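Namley Workshop Building
Walk-Through Safety Checklist, June
Completed by: Châu Giáp
Areas covered: entrance and stairs, ground floor, storage, kitchen, electrical, yard

Marks used: OK, Fix (within the month), Now (same day), N/A

1. Entrance and stairs

1.1 Front door opens fully and closes on its own. OK
1.2 Exit sign lit. OK
1.3 Handrail tight along its full length. Fix
Comment: Lower bracket moves when you lean on it. The screws are the right size but the plug in the wall has crumbled. Needs a new hole an inch or so up, with a proper anchor.
1.4 Stair treads clean, nosing attached. Fix
Comment: Nosing lifting on the fourth step from the bottom. Taped for now. The tape will last a couple of weeks at most.
1.5 Entrance mat lies flat. OK
Comment: Replaced after the last walk-through. The old one is still behind the door and should go out with the trash.

2. Ground floor

2.1 Walkways at least 32 inches wide. Fix
Comment: Fine everywhere except between the Kodel shelving and the long bench. Measured 29 there. Moving the shelving toward the window solves it, but it has to be emptied first. Same comment as last time.
2.2 Floor free of cords, offcuts and spills. OK
2.3 Floor finish sound, no loose edges. OK
Comment: Small chip near the back door, no edge to catch a shoe on. Leave it.
2.4 Doorways and corners free of stored items. OK
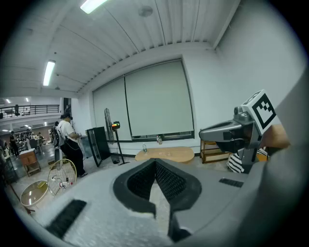 2.5 Lighting works in all bays. Fix
Comment: One tube flickering in the second bay. Spares are on the top shelf in storage, left side.
2.6 Windows open and lock. OK
Comment: Middle one is stiff. Opens with a push.

3. Storage

3.1 Heavy items below shoulder height. Now
Comment: Two boxes of tile on the top shelf. Took them down myself during the walk-through. Please don't put them back up there.
3.2 Shelf load labels in place and readable. Fix
Comment: Label missing on the end unit. The other units of the same type are marked 2,000 pounds per bay, but I would not assume the end one matches until we find the paperwork.
3.3 Ladder feet, rungs and locks. OK
3.4 Paints and solvents in the closed cabinet. OK
Comment: Three cans with no date on them. Lý will check which are still good.

4. Kitchen

4.1 Fire blanket on hook, pull tabs reachable. OK
4.2 Hot water not above 120 degrees at the tap. OK
4.3 Microwave and kettle cords. Fix
Comment: Kettle cord has a nick close to the plug. Kettle unplugged and tagged. A new one costs less than a repair.
4.4 First aid kit stocked. Fix
Comment: Out of medium bandages and eye wash. Gloves are fine.

5. Electrical

5.1 Panel clear for 3 feet in front. OK
5.2 Breakers labeled. Fix
Comment: Three labels no longer match after the Woltard wiring job. Corrected list is taped inside the panel door in pencil. Needs typing up.
5.3 GFCI outlets trip and reset. OK
5.4 Emergency lights stay on for the full test. Fix
Comment: The one by the stairs quit at about 60 minutes, short of the 90 we ask for. Battery ordered.

6. Yard

6.1 Gate latch. OK
6.2 Drain cover seated. OK
6.3 Dumpster lid closed, nothing stacked beside it. Fix
Comment: Pallets again.

Meter reading at end of walk-through: 2,033

Carried over from last time: 2.1, 5.2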